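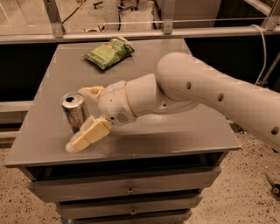
5 min read

About Gikement

A gray cabinet with a can of something open on top and a green snack bag toward the back is a pretty fair introduction to what we do all week. We make small painted wooden cabinets for the corners of workplaces where people stop for ten minutes, put down a drink and eat something out of a bag. Kitchens get designers and lobbies get architects, and the corner by the railing where everybody really stands at 3 o'clock usually gets a folding table. We thought it deserved better furniture than that, and we've been building it for 12 years now.

Gikement was started by Kwadwo Quansah in the back half of a former tile warehouse, with one table saw, a borrowed spray booth and an order from a print shop that wanted "something to put the chips on." Kwadwo had been fitting school lockers until then and had strong feelings about hinges. The print shop got a cabinet with two shelves, a flat top and the best hinges he could afford, and he made almost no money on it. They still have it. The door has been rehung once and the top has been repainted twice, and when we went by last November to measure for a second one, it had a toaster on it that was far too big, and a stack of paper plates, and somebody's umbrella.

We are still a small shop. Most of us can do most of the jobs, although you don't want the person writing this page anywhere near the spray gun. As of this fall we have built 629 cabinets and delivered them to 113 workplaces, mainly within a day's drive, and a good many of those customers have come back for another one (or for a repaint, or to ask if we could please make the same thing but a little lower).

What we make

Our main piece is called the Zolel. It's a plain painted cabinet, nearly 34 inches tall, with a flat top that has no lip and no groove running around it. People ask us about the lip quite often - wouldn't it stop things from rolling off? It would, and it would also hold on to every crumb that ever landed there. We tried a lip on our first batch and spent a long winter hearing about it. With a flat top you wipe straight across and off the end into your hand, and a tall, slim can stands as steady at the edge of the top as it does in the middle.

The Zolel comes in gray unless you ask for something else. We do offer other colors, and there's a very nice dark green that we keep hoping someone will pick, but gray is what most people want once they've held the sample cards up in their own room. It sits well next to metal railings and dark wall panels, it doesn't fight with whatever is printed on the snack bags, and it is kind to fingerprints. Every top gets a primer coat, two color coats and a clear coat, with sanding by hand in between, and then it waits on the rack for a full week before it goes anywhere. Customers in a hurry have tried to talk us out of the week. Kwadwo will talk with you about it for as long as you like, and then it will be a week.

The Atinga is the wider one, made for places where a coffee machine has to go somewhere. It has an open bay on one side and a cutout at the back for the cord. We sell fewer of these, and we'd gently suggest starting with a Zolel if you're not sure, as you can always set a second one beside it later and the tops will line up.

How we look after them

Paint gets marked, and we'd sooner talk about that up front. An opened can that gets knocked over and left until morning may leave a stain, especially if it was something dark and sugary. A damp cloth the same day takes care of nearly everything. For whatever's left we send out a little jar of touch-up paint with each cabinet, mixed from the same batch and labeled on the lid, along with a card that tells you how to use it. Please do the thin coats. One thick coat always looks fine while you're painting it and then dries like frosting.

If the top gets beyond the jar, call us. We'll pick it up, lend you a spare top for the time being and bring yours back smooth. The spares are a mixed bunch of older grays, so yours may not match for a week or two, and we've had at least one office ask to keep the loaner, which we were happy to agree to!

We also repaint cabinets we didn't build, provided they are wood and reasonably square. Send a couple of photos and the measurements first. We turn down the ones that have swollen at the bottom from mopping, as paint won't help those and we'd feel bad charging you for it.

Where to find us

The shop is at the far end of the Grekora yard, past the pallet stacks, through the blue door that looks locked and generally isn't. Tuesday afternoon is the best time to come by, when nothing is being sprayed and we can turn the fans off and hear you. Bring a sample of your wall color if you have one, or a floor tile, or anything that lives in the room already. There are usually pretzels and cold drinks out on one of the display cabinets, and you're welcome to them. Put your can down wherever you like - coasters are not a thing in this building, and we do want to see how the tops hold up.

If you can't get over here, we'll mail the sample cards for free. Look at them in the morning and then again after dark under your own lights, and let us know which one you keep picking up.

Related

How to touch up a painted top
Zolel or Atinga: which width do you need?
Getting a sticky ring off gray paint
A second cabinet for the print shop
Order sample cards
Repainting a cabinet you already own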